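3.2 Tabletops, stains and the sheet of paper

I came to this study thinking I would be writing about tables, and I ended up spending most of my evenings on what people put between the table and the thing they are working with.

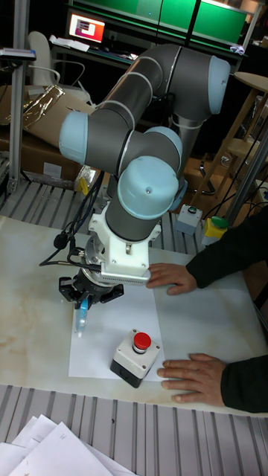 Pale worktops were the ones I found hardest to code. On a dark bench you see crumbs and dust straight away, but on a white one with a stone pattern you can stare for ages at a beige patch and not know whether the maker put it there or somebody's tea did. My first coding sheet had one box for "stained" and one for "clean", and it lasted until December, when I went back over the early diaries and found I had ticked both boxes for the same table (twice!). After that I used the Flurklow scale, which we had put together for the earlier kitchen work and which lets you score a surface as marked without having to say what marked it. I wish I had started there.

The 60 tables in the full set came from shared rooms at two sites, Tullitz and Amini. Each one had a diary kept next to it, and anyone who sat down was asked to write a line or two when they left: what they had been doing, what they had put down first, and whether they had wiped anything. The diaries gave me 1,000 usable entries. Plenty more were of the "all fine, bye" sort, and I left those out, though I did enjoy reading them.

What kept coming up was paper. People put down a plain white sheet before they put down anything else, and they did it on tables they had scored as perfectly clean. I had expected it for glue or paint. I hadn't expected it for sorting buttons, eating a sandwich or checking through a box of plastic bits, and yet there it was, entry after entry. One person wrote that it "makes a place to do the thing", and I've not come up with anything better in all the drafts since.

The sheet also seems to change what people think of as theirs. In the follow-up chats I asked where they would rest their hands, their mug, their phone. Most talked about the paper as the bit for the job and the bare table as the bit for everything else, but they were quite relaxed about it, and the line got crossed all the time. Figure 2 is a nice one for this. The sheet lies flat in the middle of the table and comes down close to the front, with a small light blue object standing on it, and the stop button box is resting on the lower right part of the same sheet. Somebody's hands are on the table over to the right. If you asked me to say which things in that arrangement count as "on the job" and which are just put down, I could make a case either way for the box, and my second coder would make the opposite case.

You can see the staining trouble in the same figure, too. The marble-like finish has faint beige and tan mottling, more of it towards the left edge, and we scored it as marked, cause unknown. I argued for a long while that it should be left out of the staining counts altogether. I lost, and I now think that was right, as the people who sit at a table have to make the same guess we do, and some of them reach for the paper on the strength of it.

I tried to test that guess in a small way with the Miko questionnaire, which went to 100 of the diary keepers. It asks people to rate how clean a surface looks and then, separately, how happy they would be to put something of their own straight down on it. I had assumed the two answers would sit close together. They didn't, at least not for the pale tables. People would call a table clean and still want a sheet down, and when I asked why, the answers were mostly about seeing things better, or keeping small parts from wandering off, or simply that it felt tidier. A few said they had always done it and went a bit quiet, as if I'd caught them at something.

I should own up to one weakness before moving on. The diaries say what was put down first, but they are poor on what was taken away last, so I can't tell how often a sheet was left behind for the next person. I suspect it happens a great deal. Section 3.3 deals with the bins, which helped a little.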